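Collecting Demonstrations for a PC Teardown Task: Project Report

Debashish Jayawardena
Supervised project, Morkcombe Robotics Teaching Lab
Submitted Monday, September 20, 2021

1. What the project was meant to do

The brief I was given in January was one sentence long: collect enough teleoperated examples of desktop computers being taken apart that a policy could be trained on them. The number written beside it was 200. I asked where 200 came from and was told it was what the Kerlow project had used. The Kerlow project sorted cutlery. I don't think anyone had asked whether a spoon and a memory module need the same number of examples, and I still don't know the answer, which is part of what this report is about.

I kept the 200 as a target because I had to have one. I did not reach it in a form I would call useful, and I'd like to explain how that happened before getting to the results.

2. Setup

The arm is operated by a person holding a leader device, and the follower copies the movement. A small camera sits at the wrist. Joint positions, gripper opening and video are recorded together by our logging program, Skistel, which was written by a previous student and has no manual. I lost most of February to it. The problem was that the video and the joint data were being stamped by two different clocks, and they drifted apart over a session. In a long episode the gripper closed in the data well before it closed in the video. A learning system trained on that would be learning to grab things it hadn't reached yet.

Everything recorded before the fix was thrown out. My supervisor, Dr Chowdhury, suggested shifting the timestamps by hand instead. I tried it on a few episodes and didn't trust the result, so they stayed out.

3. What counts as an example

This took longer to settle than the collecting did. The first rule was that an episode counted if the part ended up out of the computer. Under that rule a recording where I dropped the part twice, nudged it along the case with one finger and finally hooked it over the side was a success. It went into the folder with the same label as a clean pick.

There is an argument for keeping episodes like that. A policy that has only seen perfect picks has no idea what to do after a bad one. I accept the argument, but I notice it is mostly made by people who have already collected the messy data and would like to use it. I ended up with two labels, clean and recovered, and left out anything where I had touched the part by hand partway through.

The labelling was done by me, on episodes recorded by me. A second person relabelled 20 of them and disagreed with me on more than I would have liked, nearly always because I had been generous to myself. If the project is repeated, the operator should not be the labeller.

4. Variety, or the lack of it

The lab's planning notes describe the data as "diverse". Most of it comes from a small number of old office machines, in the same room, under the same lights, with the same person driving. I changed the position of the case between sessions and sometimes its angle. That is some variety – it is not what most readers would take the word to mean.

I also got better at the task, which sounds like good news and isn't entirely. My early episodes are slow with a lot of stopping. My late ones are fast and all approach from the same side because I'd found a way that worked. A system trained on the whole set is being shown two different operators who happen to have the same name.

5. Small parts

Processors gave me the most doubt about the whole approach.

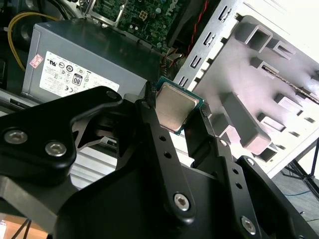 My main worry with small parts is how much of a grip is decided by things the recording doesn't capture. The leader device gives no sense of force, so I was judging pressure by eye. With a processor held as it is here, turned on the diagonal and wedged between the ends of the two fingers, I couldn't have said whether it was secure or a small bump away from falling. The data can't say either: it stores a gripper opening and a picture. Two episodes can look the same in both and be quite different grips. The background is no help, with a power supply label full of tiny print and a DELL board behind it, all of it detail a network could latch onto in place of the part.

I raised this with Dr Chowdhury, who thought more data would average it out. It may. I would want to see that tested before somebody spends another term collecting.

6. Training

One policy was trained, using the lab's default settings and the clean episodes only. On memory modules it did passably when the case was placed where it usually sat in the recordings, and badly when the case was turned. On processors it went to the right area and closed on nothing more often than not. I have left out a success rate because I ran too few trials for one to mean anything.

7. If someone carries on

Fix the clocks first and check them every session. Get at least one other operator. Put a force sensor on the gripper, even a poor one. Write down why an episode was rejected at the time, as I had to go back through mine and guess.

The recordings are on the shared drive under the project name, with the rejected ones in a separate folder. Please don't merge them to get to 200.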